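Arroyo Table Linens: Care and Stain Questions

Answers apply to all cotton and cotton-blend tablecloths sold under the Arroyo name. For the coated range, see the separate sheet for Balum wipe-clean cloths.

What should I do before the first use?
Wash the cloth once by itself in cool water. New cloths carry a finishing agent from the mill that makes the surface slightly stiff and slows absorption. Washing removes it. Do not use fabric softener on the first wash.

How much will it shrink?
Cotton cloths shrink up to 4 percent in length and up to 3 percent in width. The sizes printed on the label are measured before washing. If you need a fixed drop at the table edge, order the next size up.

What water temperature is safe?
White and undyed cloths can be washed hot. Printed cloths should be washed warm or cool. Hot water does not usually cause the print to run, but it fades reds first and greens soon after.

Can I use bleach?
Chlorine bleach is suitable for plain white cotton only, diluted as the bottle directs. Oxygen bleach can be used on prints if the cloth passes a spot test. Apply the solution to the inside of the hem, wait ten minutes, rinse, and compare the color once the fabric has dried.

How do I treat fruit and tomato stains?
Lift off any solids with a spoon. Rinse from the back of the fabric with cold water so that the stain is pushed out the way it came in. Work in a small amount of liquid detergent and leave it for 15 minutes. For tomato, repeat with white vinegar diluted in an equal amount of water. Check that the mark is gone before machine drying. 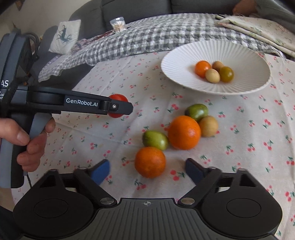 Citrus juice is a separate case. It often dries clear and turns yellow weeks later in storage, when the sugars oxidize. Rinse any area that was splashed, even if no mark shows, and wash the cloth before putting it away.

What about candle wax?
Let it harden, then scrape it off with a dull knife. Place the area between two plain paper towels and press with a warm iron, changing the paper as it absorbs wax. Treat any remaining dye as an oil stain.

How do I remove creases?
Iron while the cloth is slightly damp, on the wrong side for prints. Fold lines from packaging may need two washes to relax fully. Steam alone works on light creases but not on fold lines. 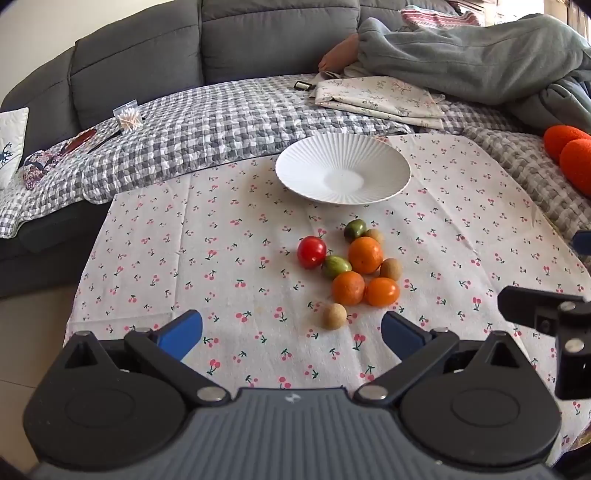 Cherry print cloth on a low table.

How should cloths be stored?
Roll them on a cardboard tube or fold them loosely, and change the fold lines every few months. Keep them out of plastic bags. Do not starch before storage, as starch attracts insects and weakens the fibers along the folds.

Do you repair or re-hem cloths?
Yes. Hemming is done by the Korkusness workroom. Send the cloth clean and dry, with the finished size written on the order slip. The workroom is closed during September, and cloths received then are held until it reopens.

Are the Jendovia cloths cared for the same way?
No. Jendovia is a linen line. It should be washed cool, dried flat or on a line, and ironed damp at a high setting.

Who answers questions not covered here?
Write to Cayetano Bermúdez in product care. Include the item code from the label and, for stains, the substance and any cleaning product already applied.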